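New walking and cycling path opens between Boltosow and Lostusholm

February 14, 2020

The municipality of Boltosow has opened the new path to Lostusholm for walkers and cyclists. The path is eight kilometres long and follows the old field road for most of the way. Until now, people who wanted to go between the two places without a car had to use the shoulder of the main road, where lorries pass at high speed.

The work started in May last year and was finished 2 weeks later than planned. The reason for the delay was a drain under the field road, which was in worse condition than the first survey had shown. The drain has been replaced, and the municipality says that the extra cost will be paid from the normal road budget.

The building firm Nulona did the ground work and the paving. During the busiest period in autumn, 70 loads of gravel were brought to the site in one week, and some residents complained about mud on the village street. The firm has cleaned the street and will repair the grass verge near the school before summer.

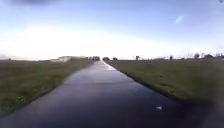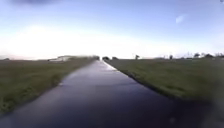
The municipality expects that most users will be pupils, who now have a direct way to the school in Boltosow, and people who work at the garden centre Nông on the Lostusholm side. The garden centre has put up a bicycle shelter behind its main building and asks its customers to use it also. On the long straight part the asphalt lies directly against the grass, without a kerb, and cyclists are asked to keep away from the edge when they meet others. After rain the ground beside the path can be very soft – a bicycle wheel sinks in easily. Horses are not allowed on the asphalt, and riders must continue to use the forest track.

There is no street lighting yet. A group of parents has collected 1,000 signatures for lamps along the whole path, and the council will discuss the question in May. According to the municipality, lamps near the school could be possible already this year, but the part across the fields would need a new electric cable and a separate decision. Until then, walkers are advised to wear something reflective in the dark hours, and cyclists must use both front and rear lights.

In winter the path will be cleared of snow after the main road and the school street, normally before eight in the morning. Salt will not be used, only sand.

Farmers may cross the path with tractors at the marked crossing points but may not drive along it. Questions about the crossing points, and reports of damage or fallen branches, can be sent to the technical office in Boltosow – the telephone number is on the notice board outside the town hall.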